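Home Office and Workshop Tips: Looking After Backup Drives and Old Disks
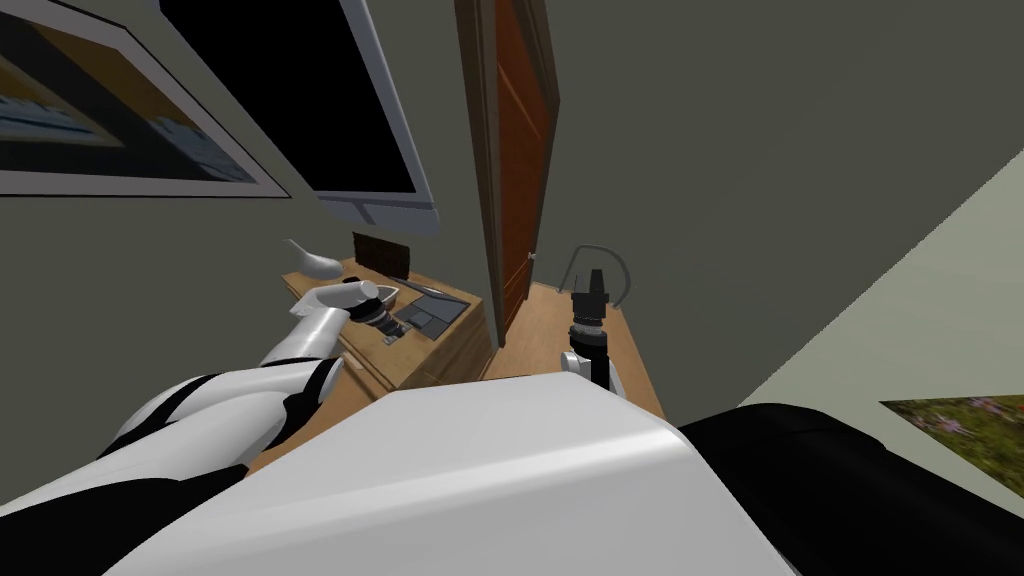
Most people buy an external drive, copy everything onto it once, and put it in a drawer. Two years later they need it and can't find the cable, or the drive clicks and won't mount. The tips on this page are for ordinary households with a few years of photos, tax papers and school files, and none of them need special software. We started the list for readers in the Mostance area and have added to it as letters came in.

Setting up a new drive

Open the box and plug the drive in the same day. A drive that is going to fail early often does it in the first weeks, while you can still return it. Copy a large folder to it, then open a handful of files from the copy. If any of them won't open, send the drive back and don't try to reformat your way out of the problem.

Keep the receipt with the drive. Tape it inside the lid of the box, or take a picture of it and store the picture somewhere other than the drive itself.

Check the format before you fill it up. Drives sold for Windows computers are often formatted as NTFS, and a Mac will read that but won't write to it without extra software. exFAT works on both. Changing the format erases the drive, so do it first.

Plug a portable drive straight into the computer. Small hubs without their own power supply can't always feed a spinning drive, and the usual sign is a drive that appears and disappears from the desktop. If you have to use a hub, get one with a wall adapter. The Negash powered hub we keep on the workbench has been fine for this, though its cable is short.

Where to put it

A spinning hard drive wants a flat, steady surface. Don't stand it on its narrow edge unless it came with a stand. Don't put it on top of a speaker, a printer or the computer case, all of which shake more than you'd think.

Leave a couple of inches of open space on every side. Drives get warm when they work, and a desktop drive pushed to the back of a cabinet behind a row of books will get hotter than it should. If it's too warm to rest your hand on, move it.

Keep drinks on the other side of the desk. Run the cable along the back so that an elbow or a cat can't pull the drive onto the floor. A strip of hook and loop tape under the drive will stop it from sliding. Stick the tape near the corners and keep it off any vents or rubber feet.

Never move a drive while it's spinning. Eject it on the computer, unplug it, and give it a slow count of ten before you pick it up.

Labels

Write on the drive itself. Masking tape and a fine marker are good enough, and the tape comes off cleanly if you replace it every year or so. Put down what is on the drive, whose computer it came from and the month of the last backup. "Photos and taxes, kitchen laptop, November" tells you a lot more than "Backup 2."

Put the same words on a second piece of tape and wrap it around the cable near the plug. Do the power adapter too. Adapters look alike and don't all put out the same voltage, and the wrong one can ruin a desktop drive in a second. If you've lost track of which adapter belongs to what, compare the output line printed on the adapter with the input line on the drive. The voltage has to match. The amps on the adapter should be the same or higher.

A simple backup habit

Pick a day and stick with it. Monday evening works in our house. Plug in the drive, start the backup, and do the dishes while it runs.

Keep 3 copies of anything you'd be upset to lose: the one on the computer, one on a drive at home, and one somewhere else. Somewhere else can be an online service or a second drive at a relative's house. If you swap drives with a relative, swap again every couple of months or the copies get stale.

Unplug the backup drive when it's done. A drive that stays connected all week is exposed to power surges and to whatever malware the computer picks up.

Once in a while, restore something. Choose a folder you know well, copy it back to a new location and look through it. A backup program that says "completed" may have been skipping a folder since the last update.

Photos are usually the biggest job. One reader in Trendale wrote that she had roughly 3,000 pictures on an old laptop and kept putting off the copying. She ended up doing it a year at a time, one folder an evening, and crossed off each year on a sheet of paper taped inside the closet door. That's a good way to go at it. Very large transfers are annoying to restart when something goes wrong in the middle.

Storing drives you don't use every day

A closet in the living part of the house is best. Attics get too hot and basements too damp. Garages manage both.

Put each drive in an antistatic bag, then in a box with some padding. Foam or a folded towel is fine. Skip packing peanuts, which build up static. Drop in one of those silica gel packets from a shoe box if your house is humid.

If a drive has been somewhere cold, such as a car trunk in winter, let it sit in its closed bag until it reaches room temperature before you plug it in. Overnight is safest. Moisture forms on cold metal when it meets warm air.

Run stored drives a couple of times a year. Flash drives and SSDs can lose data if they sit without power for a very long time, so don't use one as your only long-term copy.

A small fire-resistant box helps with theft and smoke, but read the label. Many are rated to protect paper, which can stand far more heat than a drive can. The Stiltcombe box we use for papers is rated for 60 minutes, and that rating is for paper only. Our drives stay elsewhere.

When a drive acts up

Try another cable first, then another port, then another computer. Cables fail more often than people expect, particularly the short ones that come with portable drives.

If the drive shows up but is very slow, stop everything else and copy off the files you care about most. Leave the movies for last.

If it clicks, grinds or beeps, turn it off. Every minute it runs can make things worse. Don't put it in the freezer, don't tap it, and don't open it. When the files matter, call a recovery shop and ask for a written price before they start.

Plan on replacing drives before they quit. We retire ours from backup duty well before 7 years and use them for things that don't matter, such as moving recordings to the TV.

Getting rid of old ones

Deleting files doesn't remove them, and a quick format doesn't either. For a spinning drive, run a full overwrite from your computer's disk utility and let it go overnight. For an SSD, use the secure erase tool from the maker's website.

If the drive no longer works, you can drill it. Clamp it to scrap lumber, wear eye protection and gloves, and put several holes through the flat part where the platters are. Some platters are glass and will shatter, so keep the cover on. Sweep up the chips when you finish.

Drives don't belong in the household trash. Take them to an electronics drop-off, and save the screws and any good cables for the parts jar.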